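Search the forum Go
Home & Workshop > Gadgets > Robots and automation

Can a robot tidy up after kids yet?
Posted by Wiebke Fröhlich, 8 Feb 2020

Two kids, toys everywhere, colour me tired. Is there a machine that picks stuff up off the floor and puts it in a tub? Not a vacuum, got one, it eats socks. Budget 300, maybe a bit more.

Tadeo Toledo
Short version — no. Not at home. Arms can grab a ball fine, it's the odd shapes that get them. Soft things, flat things, anything lying under somthing else.
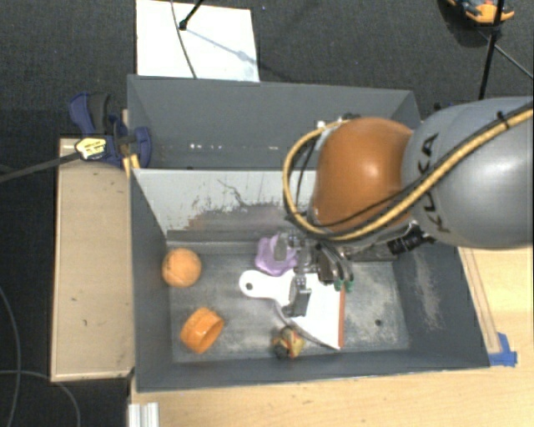

And thats with the arm bolted in one spot. Yours would have to drive around the couch as well. Way over 300 too. Check back in 5 years.

Didier Huet
Agree with Tadeo mostly. We looked at one for sorting offcuts at the shop in Peruddale, got a quote, laughed, bought more bins.

Baptiste Gilbert
pay the kids. mine do it for a loonie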